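제목: 인테리어 시뮬레이션 렌더링이 매번 같은 지점에서 멈춥니다 (해결, 과정 남겨요)

제품: Flamlow 데스크톱
플러그인: Plitach 조명 팩
상태: 해결됨

안녕하세요, 취미로 집 꾸미기 렌더링하는 사람입니다. 화요일 저녁부터 계속 씨름하다가 결국 티켓을 올렸는데요, 혹시 같은 증상 겪는 분 계실까 봐 진행 과정을 전부 여기에 붙여 둘게요. 좀 길어요, 죄송합니다 ㅎㅎ

증상
여러 장면을 대기열에 넣고 한꺼번에 돌리면 꼭 9번째 작업에서 멈춰요. 오류 창도 안 뜨고, 진행 막대만 그대로 서 있습니다. 취소 버튼을 눌러도 반응이 없어서 매번 강제 종료했어요. 처음에는 그래픽카드가 드디어 가는구나 싶어서 마음이 철렁했습니다... 근데 한 장씩 따로 돌리면 또 멀쩡하게 나와요. 이게 제일 약 올랐어요!

해 본 것들
첫째로 재부팅. 당연히 했고요, 소용없었습니다.
그다음은 드라이버 재설치. 깨끗이 지우고 다시 깔았는데 똑같이 9번째에서 멈췄어요.
장면 순서도 바꿔 봤어요. 멈추던 장면을 맨 앞에 놓으니까 그건 잘 나오고, 이번엔 다른 장면이 9번째 자리에서 멈추더라고요. 그러니까 장면 파일 문제는 아닌 거죠. 여기서 이미 새벽이었습니다.
텍스처 품질을 제일 낮게 내려도 마찬가지. 메모리 사용량도 계속 지켜봤는데 널널했어요.

같은 공간에서 뽑은 렌더 두 장

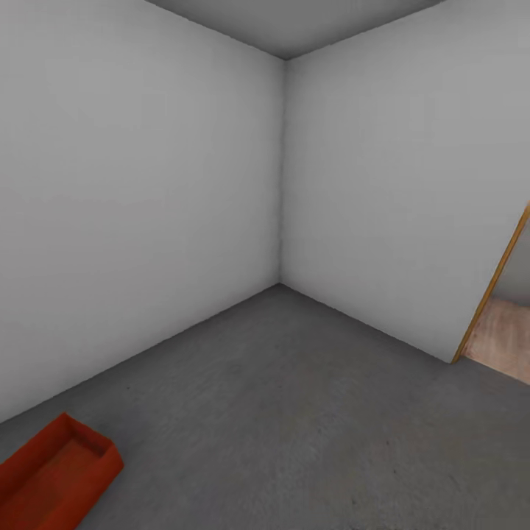
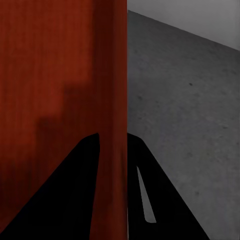 그러고 나서 로그 폴더를 열어 봤어요. 평소엔 쳐다보지도 않는 곳인데, 진작 볼 걸 그랬어요 ㅠㅠ 멈추는 시점마다 똑같은 줄이 찍혀 있었습니다.

cache write: waiting for lock (retry 200)

캐시에 쓰려고 기다리는데 잠금이 안 풀린다는 말 같았어요. 그래서 캐시 위치를 확인해 봤더니 Odport 동기화 폴더 안으로 잡혀 있는 거예요! 지난 6월에 드라이브 정리한다고 문서 폴더를 통째로 옮겼는데, 그때 캐시까지 같이 따라간 모양입니다. 동기화 프로그램이 새 파일을 올리느라 붙잡고 있으면 Flamlow는 그 파일이 풀릴 때까지 하염없이 기다리고요. 한 장씩 돌릴 땐 그 사이에 업로드가 끝나니까 괜찮았나 봐요. (이건 제 추측이에요.)

지원팀 답변 (요약)
캐시 폴더는 동기화 대상이 아닌 로컬 경로에 두라고 하셨고, 캐시 한도가 500MB로 되어 있으면 올려 달라고 하셨어요. 제 설정이 딱 500MB였습니다. 한도가 차면 오래된 캐시를 지우려고 하는데, 그때 잠긴 파일을 만나면 멈출 수 있대요. 왜 늘 9번째였는지도 이걸로 설명이 되네요.

적용한 방법
1. Flamlow 완전히 종료, 트레이 아이콘까지 확인
2. Odport 동기화 일시 중지
3. 환경설정에서 캐시 경로를 로컬 드라이브로 변경
4. 캐시 한도를 15GB로 변경
5. 예전 캐시 폴더 삭제 후 Odport 다시 켜기

3번 할 때 경로에 한글이 들어가면 저장이 안 돼서 잠깐 헤맸어요. 영문 폴더로 하세요!

결과
대기열 전체가 한 번에 끝까지 돌아갔습니다. 만세!! 같은 대기열을 밤에 한 번 더 돌려 봤는데 그때도 안 멈췄어요.

남은 질문 하나
Plitach 조명 팩을 켜면 시작할 때 "Vlachopoulos 프로필을 찾을 수 없음"이라는 알림이 계속 떠요. 렌더링은 잘 되는데 볼 때마다 신경 쓰여서요. 캐시를 지우기 전에도 떴던 거라 이번 일과는 상관없어 보입니다. 별도 티켓으로 올리는 게 나을까요, 아니면 여기 이어서 로그를 붙일까요? 편하신 쪽으로 말씀해 주세요. 로그 파일은 아직 안 지우고 갖고 있습니다.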